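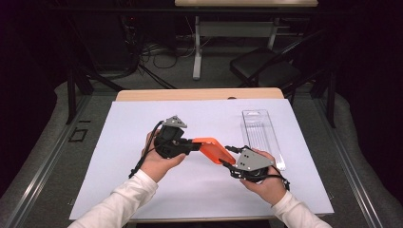
Vorkent hand-held gripper pair: a long-term review
Posted Monday, June 23, 2025

I have now recorded 1,171 demonstrations with the Vorkent pair, most of them involving a phone case and a clear plastic bin, and I feel ready to have opinions.

The idea is simple enough. You hold a gripper in each hand, do the job the way you'd like the policy to do it, and the wrist cameras write everything down, including your dithering. No arm to book, no teach pendant, no waiting for Palesa Rampersad to finish with the good workstation. We bought ours to replace the older Prillum set, which had lovely software and triggers like a stapler full of sand.

In the hand
They're well balanced for things with a motor housing bolted on. The metal plates don't flex and the screws have stayed put. The first hour is fine. By the second you start to notice your forearms, and by the third you're recording the demonstrations of a much older person. I stop at 32 episodes now and make tea. My success rate thanks me.

The cables are the weak point. They come off the back and go wherever your wrist would like to be. I've clipped mine to my sleeve, taped them and sworn at them, and the swearing was about as useful as the tape. A right-angle connector would fix most of it.

Grip
Better than I expected on thin, slippery things. The fingers are narrow enough to pinch a phone case by its side wall without covering the whole part, so the camera still has something to look at. Letting go cleanly took practice. If you open too fast the case flicks off one finger, and a model will learn that flick with great enthusiasm. We threw out a whole morning of mine before anyone would say why.

Clear plastic is the other trial. Glare moves about on the bin whenever you do, and I'd suggest sorting out your lights before you record anything you're fond of. 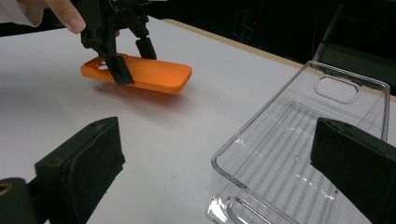 Software
Prollari does the recording app, and it's decent. Calibration takes two minutes when it works. When it doesn't, you get a message reading "pose uncertain", a feeling I share. Syncing left and right has been solid since the October update. Exporting is slow, and the progress bar is a work of fiction.

Labelling a bad take should be one button. It's four taps, with your hands full.

Worth it?
For two-handed table work, yes. We trained on 1,000 of my takes and the result hands over a phone case more politely than I do. For anything heavy, look at the Mthembu, or borrow somebody with better forearms.

Four stars. I'm keeping the fifth until they send me a shorter cable.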